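Ticket: worktable top, marks and edge trim
Opened: 7 February 2021
Opened by: Xuelian Ding
Product: Skidenholm table, gray top with red edging
Status: waiting on part

**Problem as reported**

Gray top is picking up light smudges that don't come off with a dry cloth. One curved scuff near the left side. Separately, the red trim lifts at one corner when something heavy is slid off the table. It presses back down but doesn't stay.

Table is 2 years old. No spills that anyone remembers. Boxes get unpacked on it most days.

**Reply from Druvalberg support**

Please confirm whether the top is the matte one or the sealed one. The matte one should not be cleaned with anything that contains wax or oil. Also please say whether the corner lifts on the long side or the short side.

**Steps tried**

1. Dry cloth. No change.
2. Damp cloth, plain water, left to dry for 35 minutes. Smudges fainter, scuff the same.
3. Urkura cleaner, one part to 7 parts water, tested on the underside first. No color change there, so used it on the left half of the top. Most of the smudges went and then some came back the next morning — probably cardboard dust. Scuff still there.
4. Pressed the trim down and taped it overnight. Held until the next box was moved, then lifted again. Short side, to answer the question. The long side is tight all the way along.
5. The top is the matte one. The big cardboard box is at the far end and the black pad is down near the red edge, where we normally keep it. 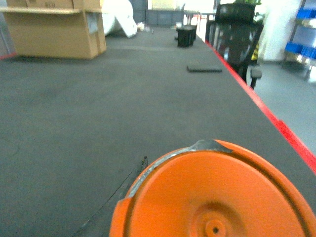
6. Moved unpacking to the Sanna bench for 5 days to see if new marks still showed up. None that I could find. The old scuff hasn't changed.

**Reply from Druvalberg support**

Thank you. The scuff is in the surface and won't clean out. It is cosmetic and not covered. The trim is covered. We are sending a replacement strip for the short side plus adhesive. Peel the old strip fully before fitting — don't glue over it.

**Notes**

Strip expected in March. Tape stays on the corner until then. Going back to plain water for the top, and boxes get lifted off, not slid. Leave ticket open.

— X. Ding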